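Chapter 4. Clearing the Table 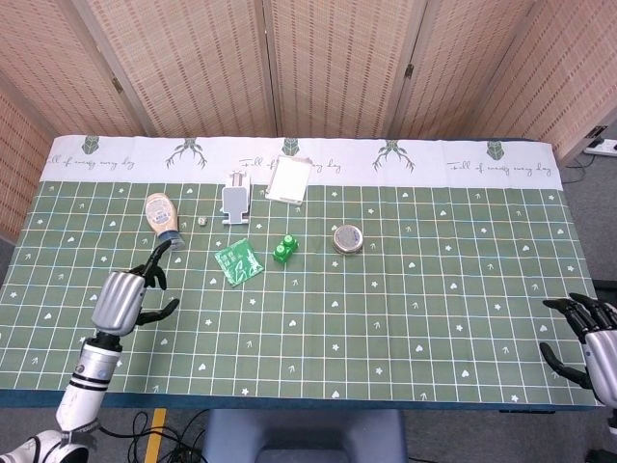 Most of us can clear a table while thinking about something else. We come in from work, we see that yesterday's breakfast and this morning's post have somehow met in the middle, and by the time the kettle has boiled the whole lot has gone back to its proper places. If a friend asked us afterwards how we did it, we would have very little to tell them. We picked things up and put them away. What more is there to say?

Rather a lot, as I hope to show you over the next forty pages or so, and I make no apology for starting with such a homely job. In the first three chapters we looked at machines in places built to suit them: the car plant, the bottling line, the big warehouse where every parcel wears a label and every shelf has a number. Those machines are very good and have been very good for a long while. But when people ask me at parties what I work on (and I have learned to give a short answer), they never follow it with a question about bottling lines. They want to know when something is going to come and do their washing up.

So this chapter is about chores. It asks how far along we are, which parts of the work have come easily, and why the remaining parts have been so stubborn. I shall try to be fair to both camps. There are people who believe the household helper is only a year or two off, and there are people who have been hearing that since they were at school and have stopped listening. I have been in both camps myself, sometimes in the same week.

Share this chapter: 27 shares

4.1 What a chore is made of

Let us begin with a table that has half a dozen ordinary things on it. A squeeze bottle is lying on its side. There is a small flat packet, a round tin with a lid, a stand for a phone, a couple of plastic building bricks pressed together, and a shallow tray. There is nothing valuable among them and nothing heavy. A child of four could gather them up, with a little coaxing.

Now think about what each one asks of a hand. The bottle is soft, so a grip that is firm enough to lift it may also be firm enough to squirt its contents over the cloth, if there is anything left in it. Being rounded, it may also roll when touched. The packet is the opposite sort of trouble. It lies almost flush with the table, and there is hardly anything to get hold of. Watch yourself pick up a tea bag in its wrapper some time and you will probably see that you don't lift it at all to begin with – you drag it towards you with a fingertip, or pinch up a corner, or slide it to the edge of the table where your thumb can get beneath. You have three or four tricks for this and you choose between them without noticing.

The tin is smooth and round and has a lid, which brings in a question that the other things do not: if you take hold of it by the top, will the bottom come too? The phone stand is an awkward shape and folds, so that it may change its shape while you are carrying it. The bricks come up as one piece if they are pressed together well, and as two if they are not. The tray is simple enough, apart from being thin and flat, and it may turn out to be the place where several of the other things ought to go.

That makes six objects and, depending on how fussy you want to be, six separate skills. And we have not yet asked where any of it belongs.

I find it useful to split a chore into four parts, and we shall keep to this division for the rest of the chapter. There is seeing, which means working out what is there and where it is. There is reaching and gripping. There is deciding, by which I mean knowing what the finished job should look like. And there is recovering, which covers everything you do when one of the first three has gone wrong. Older textbooks often leave that last part out, and I think it is the most important of the lot.

4.2 Seeing

Of the four, seeing has moved on the furthest. When I was a student, a patterned tablecloth was thought of as a rather cruel thing to put in front of a machine. The programs of that time looked for edges, and a cloth printed with a grid and covered in little hearts and stars is nothing but edges from one end to the other. We used plain black felt and we were grateful for it.

A modern system would not be so easily upset. It has been shown a great many pictures and has picked up, in its own fashion, the difference between a heart printed on cloth and a thing sitting on top of the cloth. It can usually name a bottle as a bottle even when the bottle has fallen over. What still gives trouble is the middle ground: clear plastic, shiny metal that reflects whatever is near it, and green things on a green background. Colour helps us all less than we suppose. If you have ever hunted for a dropped pea on a green kitchen floor, you will feel some sympathy.

There is also the matter of hands getting in the way. A machine with its camera up at head height gets a good view of the table until it reaches out, and then its own fingers may cover the very thing it was looking at. People manage this partly by touch and partly by remembering, and both of those are harder to build than a camera.

4.3 Reaching and gripping

I spent part of one August at a workshop in Wendcombe, where a firm called Horkley was trying out a two-handed machine on what they liked to call kitchen tasks. My guide was Haf Lloyd, who had come to robots by way of running a hotel laundry and who had no patience at all with grand claims. On my first morning she gave me a stopwatch and a clipboard and told me to write down what I saw and to keep my opinions until lunch.

What I saw was 60 attempts at lifting one small packet from a table and dropping it into a bowl. The machine managed 37 of them. I remember being rather pleased on its behalf, having seen much worse, and saying so over the sandwiches. Haf asked me how I would feel about a waiter who got the bread to the table with that sort of record. I had no good answer then and I am not sure I have one now.

It was not the number that stayed with me, though, so much as the way the failures looked. The fingers came down a shade too early, or closed a shade too high, and the packet skated off across the table like a curling stone. A person would have felt it go. The machine on trial had very little feeling in its fingertips, and so it carried a perfectly imaginary packet over to the bowl with great care and let it go. We shall come back to touch in section 4.6, where I describe the soft fingertip pads made by Kramer and the rather different approach taken at Sinitz, who put the sensing in the wrist.

Many-fingered hands deserve a word here as well. They look like ours, and so we expect them to do what ours do. Having five fingers gives you more ways to take hold of a thing, and it also gives you a good many more ways to get it wrong. A plain pincer, with two flat jaws that open and shut, will often beat a handsome hand at simple lifting. The hand starts to earn its keep when the job needs a turn, a twist or a squeeze – a bottle cap, say, or a key. Whether most household work is of the first kind or the second is a question people get quite heated about, and I would like you to form your own view by the end of exercise 3.

4.4 Deciding

Suppose the machine can see everything and lift everything. It still has to know what you want. "Tidy the table" sounds like an instruction, but it leaves nearly all the work to the listener. Does the tin go in a cupboard or stay out? Are the bricks rubbish, or are they half of something that somebody small has been building since breakfast and will weep over if it vanishes?

We know these things about our own homes because we live in them. In someone else's kitchen we are nearly as lost as the machine, which is why kind guests are forever opening the wrong drawer. Writing it all down does not get you very far either. Haf showed me a list that her team had put together for a single flat, setting out where each thing lived and what the exceptions were. It had 414 entries when I saw it, and she had just spotted that it made no mention of scissors.

More recent systems try to fill the gaps with general knowledge, so that a cup is taken to the kitchen and a sock is not. They make sensible guesses quite often. The trouble with a sensible guess is that you only find out it was wrong when you want your keys.

4.5 Recovering

Here we reach the part of the subject that I enjoy most. Try this before you read on. Put five or six small things on a table, set a timer, and clear them away using only the hand you don't write with, wearing a thick oven glove. Do it three times. Ask someone to sit beside you and note down each slip, each second try and each change of plan, and keep the notes somewhere safe, as we shall be using them in the next section.

412 likes · 9 comments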